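Search this site
Type and press enter
Menu

House Rules for Printed Fingers
A gallery from the bench, with the rules that go with it

The Vitine workshop has had a set of gripper rules since last October. Before that we had a set of gripper opinions, which were longer. Kyriaki Mitsotakis-Vlachou boiled them down over a couple of lunches, Mounir Hajji objected to most of them, and what survived got taped inside the door of the tool cupboard, where it has been ignored by a better class of person ever since.

The rules cover printed fingers only. If you've got machined ones, congratulations on your budget, and please see the other sheet.

A few words on how we got here. Our first fingers were printed by whoever was free, from whatever file was newest, and swapped between arms without a note to anybody. One Thursday Jitendra Shukla spent the whole morning chasing a calibration fault that was really a left finger from one batch and a right finger from another. They looked like twins. They closed like strangers. He was very polite about it, and he wrote rule 1 that afternoon in capital letters.

Rule 1. Fingers are printed in pairs, stored in pairs and binned in pairs. If one goes, its mate goes too, however healthy it looks. Kalliopi Karras keeps the dead ones in an ice cream tub and would like it known that the tub isn't a spare parts service.

Rule 2. Look along the layers before you fit anything. Faint lines are normal. A line you can catch a fingernail in is a crack with good manners, and it goes in the tub.

Rule 3. No filing, sanding or "just knocking the corner off" once a pair has been logged. The profile on the finger is the profile in the drawing. If you want another profile, change the drawing, give it a new number and print it. (Pair 461 was improved by hand. We have no idea how, and neither does the person who improved it.)

Rule 4. Close on nothing first. Every fresh pair gets a slow, empty close before it's trusted with a part, with the speed turned right down and your own fingers somewhere else. Stepped jaws get extra patience here, as the steps ought to pass or meet where the drawing says they do, and a small tilt at the mount becomes a big argument at the tip.

Rule 5. Two people sign off a change of finger shape. It used to be three, but Themis Kalogeropoulos pointed out that the third signature was always his and always on the Monday after.

Rule 6. Write down the grip force you ended up using. "Firm" isn't a number. Neither is "same as the Zaltano job", particularly if you weren't on the Zaltano job.

Rule 7. Clean the bench before a run and again after it. Offcuts and crumbs of filament have a talent for getting under the one part you needed to sit flat.

We sent the sheet to our friends at Varela, who run a much tidier shop, and they returned it with the spelling of "calibre" corrected and no other remarks. We're choosing to read that as approval. The Brornen crew asked if they could use it too, and they can, provided they also adopt the tub.

None of this replaces your proper risk assessment, your guarding or your emergency stop, all of which come before anything taped to a cupboard door. It's just the everyday stuff that kept going wrong.

We use cookies to remember your preferences and see which pages get read. Accept / Manage settings

Get the bench notes by email. Enter your address. Unsubscribe whenever you like.

Stepped fingers, printed, with the jaws open and nothing between them. Rule 4 country. 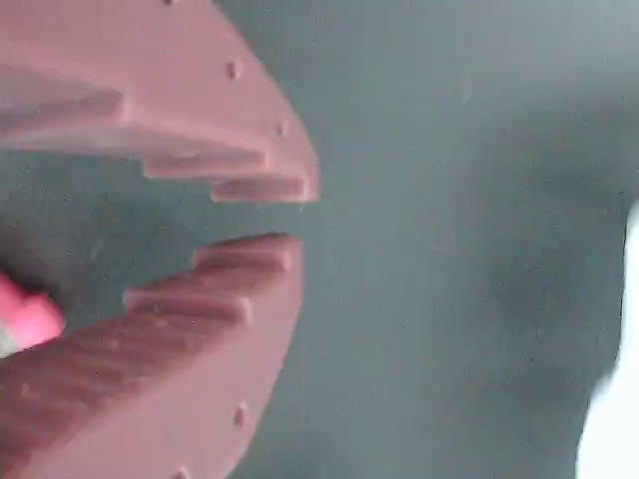

Do we need a new risk assessment every time we swap fingers?

A like-for-like swap from the same drawing normally fits under the assessment you already have, as long as that assessment covers finger changes. A new shape, material, grip force or type of part means going back and reviewing it before the arm runs at full speed.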